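3.2 Water use at the kitchen sink

The diary study was carried out in Pornuvley, a town where most flats were built before individual water meters became common. We recruited 54 households through the local housing office. Each household kept a paper diary for 12 days and wrote down every occasion on which dishes were washed by hand, the approximate duration, and whether the water was left running. The diary sheets were prepared by Böttcher and Okeke and were tested beforehand with a small group of tenants, who found the first version too long.

The participants described three main habits. In the first one, the dishes are washed under a running tap. In the second one, the basin is closed and filled, and the dishes are rinsed at the end. The third habit is a mixture: the person begins with a filled basin but changes to running water when the pans are reached. We had expected the mixed habit to be rare, but it appeared in the diaries of every age group. Several participants wrote that they did not regard it as a separate way of washing at all. This agrees with the earlier interviews by Diệp and Bạch, in which people often reported the habit they had learned from their parents, while their diaries showed a different one.

The place where dishes are left to dry also has an influence. In small kitchens the worktop is needed for cooking, and a rack is therefore put over the sink itself (Figure 4). Participants with this arrangement told us that filling the basin is less convenient, as the rack must first be moved. They more often rinsed single items directly under the tap. 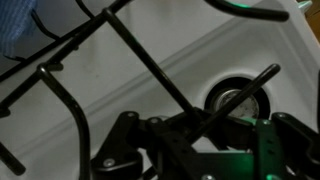 Figure 4. White sink with a black wire dish rack placed across it.

We do not claim that the arrangement alone explains the difference. Households with small kitchens were also smaller in size, and they washed fewer items on each occasion. Khumalo has suggested that the number of items should be recorded together with the duration, and this was done in the second round, in December, for 20 of the households. The results of this round are given in Section 4.1.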